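Stivdale Help > Stock Car Racing > Rules and Scoring

Does a lap under caution count if the leader pits before the line?

Posted 06/09/2024 by Justinas Grigaitė

I score a late model series by hand as a backup to the transponders. Our track is a short oval and the pit road runs parallel to the front stretch, with the stalls split on both sides of the start/finish line. Last race the leader came down pit road under yellow on lap 62. His stall is before the line. The second place car stayed out and crossed the line on the track. The leader got 4 tires, left the stall and crossed the extended line on pit road while the field was still in turn 2.

My sheet had him on the lead lap, last car in line. The Tatano software had him one lap down for the restart, then gave the lap back on the next pass. The race director went with the software, then changed it two laps later. The rule book says only that "scoring is continuous under caution." Which is correct, and is there a setting that controls this?

Mowat

Your sheet is correct from what you wrote. The line extends across pit road, so a car completes the lap when it crosses that extension, whether it is rolling at pit speed or race speed. He was beaten to the line by the car that stayed out, so he lost the lead. He did not lose a lap, as the leader had not come around a second time before he crossed.

What you are describing in the software is nearly always a loop problem. With one loop across the track and a separate one across pit road, each has its own decoder and its own clock. If the pit loop is not buried exactly on the line, or is assigned as "pit in" instead of "finish," the crossing is stored but not added to the lap count until the next hit on the main loop. The lap then shows up late, as you saw.

Check these in order:

Loop assignment for pit road. It should be set as a finish loop with the pit flag on.
Clock offset between the two decoders. Anything over a few hundredths will swap cars on a close exit.
Minimum lap time. If it is set too high, a short lap through the pits gets thrown out as a double hit. 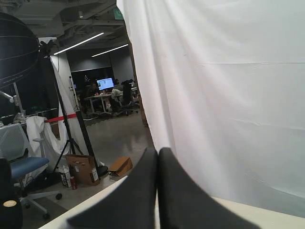 Warrick Lowther: the minimum lap time is the one I would look at first. Ours was left at the road course value for half a season and it dropped good crossings on every caution. Set it a little under your fastest green flag lap and rerun the raw passings file. You don't need the cars to test it, the passings are all stored.

I disagree on one point. Not every series extends the line across pit road. Some score the car at pit exit, and then a stall before or after the line makes no difference. Get it in writing from the series before you change the loop assignment - the drivers will ask.

Evby

had the same thing in January at an indoor race. restarted the decoder and it went away. a second loop cost us 1,395 with the cable so make sure you need one first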